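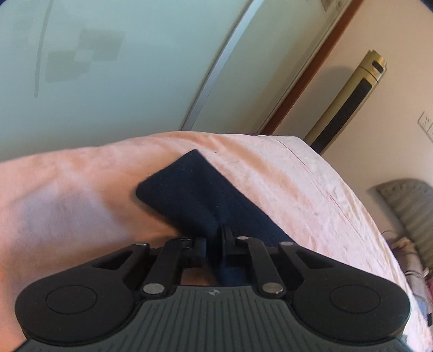

Getting creases out without an iron

I gave my iron away two flats ago and I have not missed it once! Most everyday clothes will come smooth with water, weight and a bit of patience, and I love how little kit you need. I'll take you through the way I do it, which I picked up in bits from my aunt Hortensia and from a lot of crumpled shirts.

What you need

A spray bottle that gives a fine mist (the 700 ml ones from the garden aisle are perfect), a clean towel, a decent hanger with proper shoulders, and a flat surface. A bed is fine, a table is better.

Step 1. Start at the wash

Half the creases in my house used to come from a stuffed machine. Leave enough space for things to tumble, pick the slower spin if you have one, and take everything out as soon as it stops. I set a timer on my phone these days, because I will absolutely forget otherwise.

Step 2. Shake, then smooth

Hold each piece by the shoulders or waistband and give it a good hard snap, two or three times. Then run your hands along the seams and tug them gently. Collars, plackets and pocket flaps want a pinch between finger and thumb. It feels fussy the first time and after a week you won't notice you're doing it.

Step 3. Mist the dry things

For something that's already dry and creased, hang it up and spray from 30 cm away until it is just damp to the touch. Stroke downwards with your palm, then leave it for 25 minutes with a window open. Cotton and linen blends love this. Silk can spot, so try the inside of a hem first, and leave anything marked dry clean only well alone.

Step 4. Fold along the seams

Let everything dry fully before you fold. Lay it face down, bring the sides in so that the edges run straight, then fold up from the bottom in halves or thirds. Press the air out with a flat hand, working from the middle to the edge. Fewer folds means fewer lines, so if your drawer is deep enough, stop one fold early.

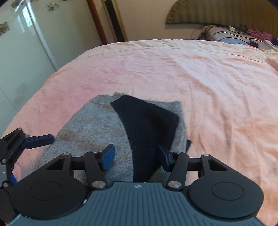

Folded and laid on the sheet.

Step 5. Let weight do the rest

My favourite part! Put the folded pile under something flat and heavy overnight. I use a big atlas with a clean pillowcase round it. Jumpers don't need it (and fluffy ones hate it), but T-shirts and pyjamas come out lovely and crisp.

If a crease won't shift

Try the bathroom. Hang the shirt up while you have a hot shower, door shut, well away from the spray, and smooth it down as soon as you get out. For a stubborn collar I lay it on a damp towel, roll the whole lot up and sit on it while I have my tea. It works far better than it has any right to.

Comments

Manju Pathak
The rolled towel trick saved me before an interview, thank you!! Does it work on trousers?

Jouko Eskola
I add a small spoon of white vinegar to the bottle. The smell goes once the shirt is dry.

Maribel Apaza
Manju, I've done it with cotton trousers. Line up the legs first or you get two creases down the front.

Contact | © Rocío Correa | Back to top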